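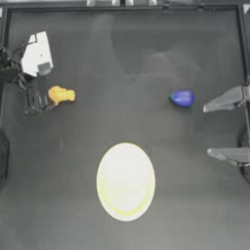 4. Showing the table to visitors (open day, February 14, 2024)

4.1 Put the plate and the toy food on the gray surface. Leave free space between all pieces.

4.2 Open the grippers of both arms fully, then start the program "Fillik" from the Brikby panel.

4.3 Ask the visitors to stay behind the line. Wait 3 seconds before the first movement.

CAUTION: Do not reach over the border of the table while the arms have power – also not to pick up a fallen toy.
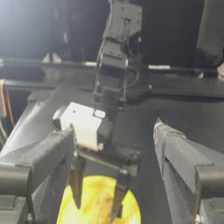
4.4 Follow the wrist camera view on the second monitor. If it is too bright, set the exposure to 2000 and check again.

4.5 After each group, press Hold and bring both arms to the rest position.

Note: Error 657 means that one arm lost its connection. Restart only this arm.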